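Karthorpe Parts Words – a word list for people who buy, sell and sort small metal parts

README, last touched January 31, 2018

What it is

I've spent far too long reading other people's parts lists, and the thing that wears me down is the names. One shop's "angle" is another shop's "cleat" and a third shop's "L bkt galv". So I started writing them all down in a spreadsheet, and the spreadsheet grew, and now it's a small dataset you can download and use.

There are 200 headwords in the main file. Each one is a plain English name for a part (bracket, clip, strap, hanger and so on), and hanging off it are all the other ways I've seen it written, misspellings included. I love the misspellings. "Braket" is in there, and so is "brackit", and my favourite is "bracelet", which I'm fairly sure was a spellchecker having a bad day.

What's in the folder

words.csv – the main list, one headword per line
variants.csv – every other spelling, nickname and short form, with the headword it belongs to
regions.csv – where I've come across a word, if I know
notes.txt – my grumbles, mostly, but the grumbles explain some odd choices

The files are plain text, comma separated, UTF-8. If you open variants.csv in a spreadsheet program, please tell it to treat every column as text! There are short forms in there that look like dates, and it will very kindly turn "5-MAY" into the fifth of May and save it that way. I lost an evening to this.

Columns in variants.csv

variant: the word exactly as I found it, capitals and all
headword: the tidy version from words.csv
kind: one of 4 values – spelling, nickname, short, trade
source: a letter code, see below
sure: yes or no, my own feeling about whether the match is right

Where the words came from

Three places. Code G is the old Goson counter catalogue, which I typed in by hand over one long wet spring. Code C is the price sheets from Clisine, who were happy for me to use the part names as long as I left the prices out. Code K is everything I've picked up in and around Karthorpe: labels on shelves, handwritten tickets, things shouted across a trade counter. The K entries are the liveliest and also the least reliable, so check the "sure" column before you lean on them.

Brackets are by far the messiest group. The word covers so many shapes that I ended up splitting it by how the metal is made (stamped, folded, cast, welded) and leaving the purpose out of it. People name a bracket after whatever they last fixed with it, and that's no use to anyone else.
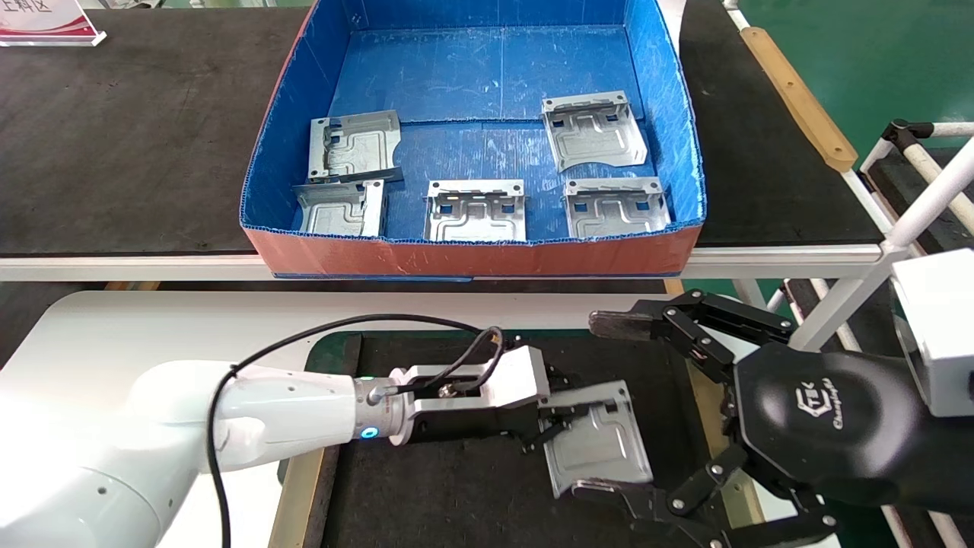 Stamped brackets in galvanized sheet metal, with folded flanges. Headword: bracket, stamped.

You'll notice I've written "galvanized" with a z in the list and the captions. I'd normally use an s, but the catalogue used the z all the way through, and when I tried to change it I broke 34 matches and had to put everything back. Both spellings are in variants.csv, so a search on either will get you there.

"Flange", "lip", "return" and "turn-up" are a proper tangle. I've kept flange as the headword and made the rest nicknames. If you work with ducting you may well want return as its own headword, and I can't really argue with you – the list just wasn't built with ducting in mind.

How I'd use it

The simplest job is cleaning up a stock list. Lower-case your own column, strip the spaces off both ends, do the same to the variant column, then look each word up. Whatever doesn't match goes in a separate pile and you read it with a cup of tea. Please do read it, because that pile is where the interesting words live.

I've tested this on one real list, the Chowdhury stockroom one. I pulled 100 lines out of it and went through them by eye next to what the lookup gave me. Most of the wrong ones were short forms, where "BR" might be bracket or brass or brown. I now mark all two-letter forms as "no" in the sure column.

What it's not good for

Sizes. There are no sizes anywhere in here, no threads, no gauges, no load ratings. Please don't pick a part for a job out of a word list!

It's also very British, and rather northern at that. The American words are thin, and I've no other languages yet.

Changes

The May version had a column for finish (painted, plated, plain). I've taken it out. Half the entries were guesses and I didn't like looking at it.

Licence and corrections

Use it for anything you like, paid work included. A mention is nice but I won't chase you for it. If you send me a new word, tell me where you came across it and copy it exactly as written, wonky spelling and all. I add new ones in batches when the evenings get dark, so it might be a while before yours shows up.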